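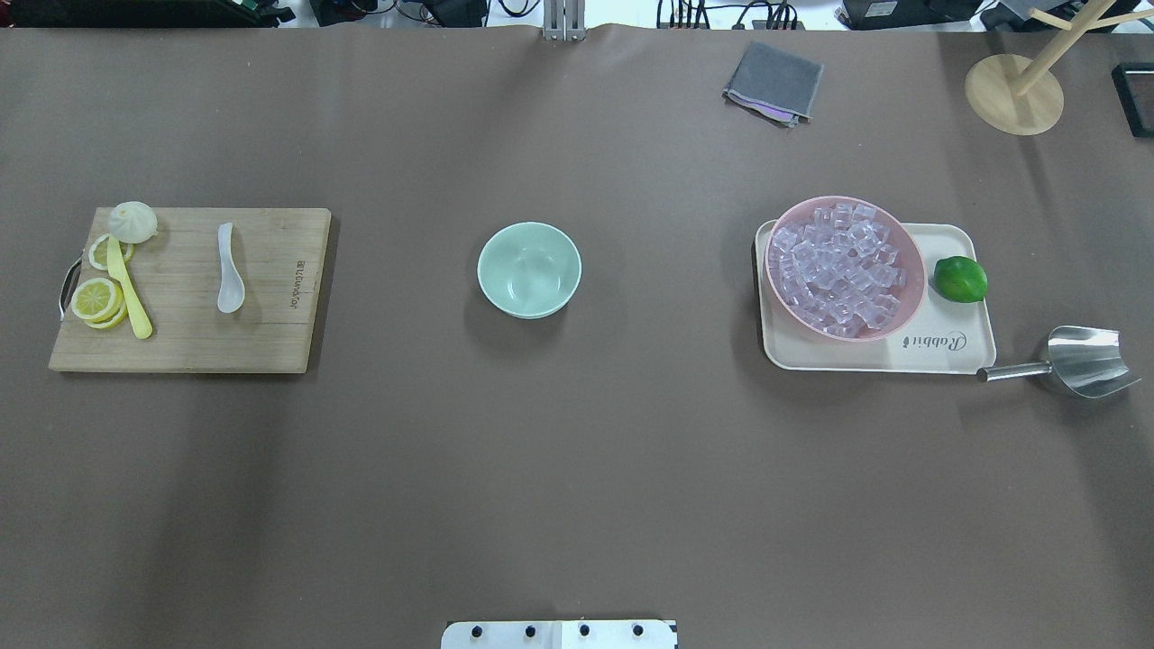

Preparing Lemon and Garlic Dressing at the Drindale Kitchen Table

2025-09-13

Posted in: Kitchen, Household Methods

Readers of this journal will recall that the May entry concerned the storage of dried beans and closed with a promise to address salad dressings. The present entry fulfills that promise in part. It is concerned with the arrangement of the table before a dressing is made, and with the method used in this household for a plain lemon dressing. Vinegar dressings will be treated separately.

The recipe is derived from a card kept by the author since the years spent in the upstairs apartment on Saltine Street. The card specifies bottled juice. Fresh lemons replaced it some time ago, and the quantities given further down have been adjusted accordingly.

Arrangement of the Table

It is the practice of this household to set out the equipment before any measuring begins. The cutting board is placed at the left, the tray at the right, and the mixing bowl in the space between them. The board in current use is a pale wooden one with a metal handle at its left edge and a small line of printed lettering, Chinese characters and Latin letters together, near the right. The bowl is mint green and the tray is white.

The author is left-handed, and right-handed cooks may wish to reverse the order. What matters is that the bowl stands close enough to the board for sliced items to be transferred without crossing the table. A previous arrangement, in which the bowl was kept beside the sink, resulted in a quantity of lemon seeds on the floor and was discontinued.

The table has a dark gray-brown top with a slight shine. It shows every crumb and every water spot, and it should be wiped with a damp cloth both before and after work. A light-colored surface would be more forgiving. The table was, however, purchased with the house, and no replacement is planned.

Selection and Cutting of Lemons

Lemons should feel heavy for their size. Those with thin, smooth skin generally give more juice than those with thick, bumpy skin, although the thick-skinned kind is easier to zest. Fruit from the market at Ametepe has been satisfactory throughout the summer. The lemons are washed in warm water and dried with a towel.

For the dressing itself, the lemons are halved and squeezed. One lemon is kept back and cut crosswise into slices for the finished salad. These slices should be thin enough to bend slightly when lifted, and the end pieces may be squeezed with the rest.

Slices are best cut shortly before the meal. If they must wait, they may be stacked and covered in the refrigerator, where they will keep until evening without much loss. Slices left overnight have been found to taste bitter at the rind.

The Dressing

The following quantities make enough dressing for a large bowl of greens, with a little remaining for the next day.

Lemon juice, 2 tablespoons
Olive oil, 7 tablespoons
Garlic, one small clove
Salt, half a teaspoon
Honey, one teaspoon
Black pepper, to taste

The clove is peeled and chopped very fine, then mashed with the salt under the back of a spoon until it forms a paste. The paste is placed in the bowl with the lemon juice and left to stand for 9 minutes. This interval was settled upon after several trials. A shorter rest leaves the garlic sharp, and a longer one has produced no improvement that members of the household could detect.

Honey is then stirred in until dissolved. The oil is added last, in a thin stream, with steady stirring. Pepper is added at the table. Should the dressing separate before serving, it may be stirred again.

The amount of oil will appear high to some readers. A correspondent in Sestance wrote earlier this year to recommend equal parts of oil and juice, and the suggestion was tested. The result was suitable for cabbage but too sour for lettuce.

Notes on the Board

Wood takes up the smell of garlic readily. In this household the board is rubbed with a used lemon half and coarse salt, rinsed in warm water, and stood on its edge to dry. It is not soaked and it does not go into the dishwasher. One earlier board was lost to the dishwasher, having split along the grain within a month.

The board is oiled with food-grade mineral oil whenever the surface begins to look chalky. The oil is applied in the evening and the excess wiped off in the morning. During the winter heating season this is required more often.

Where fruit for dessert is to be cut on the same day, the reverse side of the board is reserved for it. Melon is especially quick to pick up the taste of garlic.

Use of the Tray

The tray serves to carry the bowl, the salad plates and the serving spoon to the dining room in a single trip. It also catches drips, which is of some importance to a household with pale carpeting. The tray is wiped after each meal and returned to the shelf above the bread box.

Correspondence

Several readers have asked whether the weekly menus will resume. They will do so when the revised pantry list has been completed. The list stands at 329 items and includes a number of spices that should have been discarded long ago. A reader also asked for the source of the bean jars shown in the May entry. They came from an estate sale outside Drindale, and the author has no knowledge of where similar jars may be bought new.

The next entry will cover vinegar dressings, beginning with the one used for cucumbers.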